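3. How People Put Things Away: Containers in the Home and in the Back Room

3.1 What we set out to learn

It is easy to think of a storage box as the simplest thing in a house, and for a long time most of the writing on the subject has treated it that way. A box holds so much, it weighs so much, it stacks so high, and there the matter ends. Our interest in this section is a little different. We wanted to know what happens to a container after it has been bought and carried home: whether it stays full, whether the lid stays on it, and whether the person who packed it can still say, some months later, what is inside. These are homely questions, we admit, but they bear directly on how such containers ought to be shaped, and we found very little earlier work that asked them.

We therefore followed 40 households and 2 small shops over one winter and into April. Between them they had 600 containers in use when we began. We counted anything with rigid walls that was bought for the purpose of keeping things in, and we left out cardboard cartons, which come and go too quickly to follow with any confidence. The shops were included mostly as a point of comparison. One was a secondhand clothing store and the other sold craft supplies, and both kept a back room in which the containers were opened many times in a working day.

Each household used whatever it already owned, and we then added a small number of new containers from three makers' ranges, the Plillov, the Skuketti and the Binero. The Plillov is a shallow box with a loose lid. The Skuketti is deeper, with a lid that is hinged along one long side, and the Binero has no lid of its own but is meant to take a flat cover that can be bought separately (a good many of our households never bought one, and we did not press them to). We asked people to use the new boxes in any way they liked. A few wanted firmer instructions than that, and we are grateful to them for putting up with our refusal to give any.

3.2 Soft goods and hard goods

The first thing that struck us, going through the household diaries in the evenings with a pot of coffee, was how strongly the contents decided the fate of the box. Hard goods such as tools, jars, cables and toys tended to find their own level. People dropped them in until the box was full and then started another. Soft goods behaved in quite another fashion. A sweater or a jacket will take up as much room as it is allowed, and the same garment can fill half a box on one day and a thin layer at the bottom of it on the next, depending entirely on how much patience its owner happened to have.

This makes the stated volume of a container a poor guide for anyone storing clothing. In the diaries, people judged a box of clothes to be "full" when the lid no longer sat flat, and they reached that point far sooner with clothes that had been pushed in than with clothes that had been folded. Outerwear was the hardest case. Hoods, zippers and thick seams resist being pressed into a neat block, and several participants wrote that they had given up on boxes for jackets altogether and gone back to hooks by the door. We have some sympathy with them.
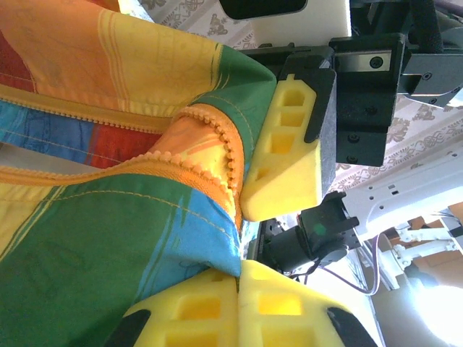
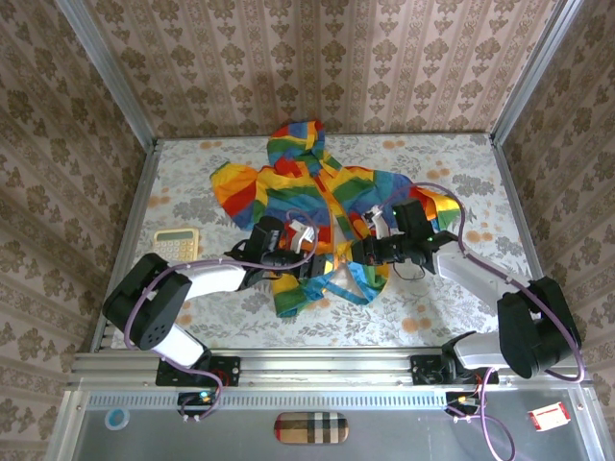 Figure 4. Multicolored garment fabric in close view (first picture), and a hooded jacket in a loose heap on a floral cloth (second picture).

Folded clothing brought its own troubles, though they were milder. A tall stack of folded shirts in a deep box looks very orderly on the day it is packed, and it stays orderly until somebody wants the shirt at the bottom. After that the stack leans, and after a second visit it is a heap like any other. The shallow Plillov did better than the deeper boxes on this point, and we think the reason is simply that there was less to disturb. Households with shallow boxes described lifting out a layer, taking what they needed and setting the layer back, while those with deep boxes more often wrote of "digging." One participant used that word so many times that we began to look forward to it.

3.3 Lids

We had expected lids to matter, and they did, but the pattern was not quite the one we had drawn up beforehand. Our first guess was that people would leave lids off the boxes they opened most often. This held true in the shops. In the homes it depended much more on where the box stood. A box on an open shelf at waist height lost its lid early on, and the lid was then kept behind the box, or under it, or in a closet with the other stray lids. A box on the floor kept its lid almost without exception, and when we asked why, we heard about dust, about pets, and quite often about the pleasure of having a flat surface to put other things on.

That last answer deserves a little more attention than we gave it at first. A lid is also a shelf, at least in a small home, and once something has been set down on it the box underneath is opened far less. We saw this very clearly with the hinged Skuketti. Its owners liked the lid and said so warmly, and they praised it for never getting lost. Yet a hinged lid has to be cleared before it can be raised at all, whereas a loose one can be lifted away with the mail still lying on it, and the Skuketti boxes placed low in a room were the ones that went longest without being opened.

3.4 Stacking, and the trouble with the bottom box

Nearly every home in the study had at least one stack. People stack with great good sense when they begin, putting the heavy and seldom used things lowest, and the difficulty comes later, as the seasons turn and the seldom used things are suddenly wanted. Winter clothing packed away in spring is the plain case. Moving two boxes to reach a third is no great labor, but it seems to be enough of one that people put it off, and in the meantime they buy or borrow what they already own. We had not planned to record this last habit and only noticed it because participants confessed to it in the margins of their diaries, usually with an exclamation mark.

Both shops had met the same problem and dealt with it in the same way, by keeping no stack higher than two boxes and giving the rest of the wall over to shelving. This costs floor space, and the craft shop in particular felt the loss of it. The staff there told us they would make the same choice again - they had tried taller stacks in an earlier year and found that the lowest boxes became a kind of museum.

3.5 Labels and memory

Toward the end of the study we asked each household to say what was in its boxes without opening them. We chose 35 containers for this exercise, all of them with opaque walls and all of them untouched for at least a month. People did very well with boxes that held one kind of thing and rather poorly with boxes that held several. A written label helped when it named the contents ("scarves and gloves") and helped hardly at all when it named a person or a room. A label reading "hall" had made perfect sense to the one who wrote it, and by April it had stopped making sense even to that person.

Lloyd's earlier account of household sorting argues that people remember the act of packing better than the contents, and our diaries lean the same way. Participants would tell us that they had packed a certain box while waiting for a delivery, or on the afternoon the heating went out, and only then work back to what must be in it. It is a charming way to run a closet, and it does work up to a point, but it cannot be shared. The other members of the household were not there, or were not paying attention, and for them the box might as well have been sealed.

3.6 What this suggests for the shape of a container

We would be careful about carrying these observations too far. Our households were all willing to keep a diary, and people who are willing to keep a diary may well be tidier than their neighbors. The new containers were also still new when the study closed, and we cannot say how their lids and corners would fare over several years of use. Within those limits, we think there is a fair case for making boxes intended for clothing shallower than is now usual, and for giving them a front panel that can be opened while other boxes are resting on top. A place for a label on the short side would be welcome too, as many people slide their boxes onto shelves end first and then find their careful handwriting facing the wall.

The question of covers for the Binero is taken up in the next section, together with the few households that made their own out of cloth.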